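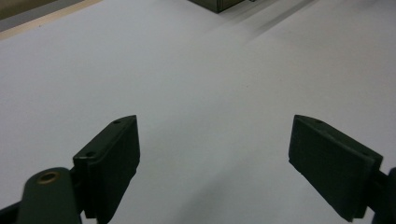
Pale grey table top, how to clean without making it shiny?

Print | E-mail

Posted by Marleny Arboleda, 14 Oct 2019

Hello everybody. We bought a second-hand work table for the sewing room, with a broad top in pale grey, almost white. It is smooth and plain and I like the colour very much. My problem is the daily cleaning. I used a spray for kitchens and in the evening, with the lamp on, I see cloudy lines where the cloth has passed. The seller did not know what the surface is made of. What can I use that will not change the finish?

Manolis Sfakianakis

Marleny, I think the lines are only dried spray. Take 2 drops of dish soap in a bowl of warm water, wring the cloth very well, and wipe in one direction. Then again with clean water, and dry it with an old cotton tea towel. I had to do this twice on my table in Gouveia before the old product was gone. Please try first in a corner and wait 20 minutes. Do not use the rough side of the sponge, it polishes a matte surface and you cannot put this back.

Vasco Moreira

methylated spirits, always works for me

Beatriz Louro

I would be careful with the spirits while you do not know the material. On my desk it took the colour off near the edge. The soap is safer. For chalk marks from sewing, a dry microfibre cloth is enough.

We use cookies to remember your settings. Accept | Read more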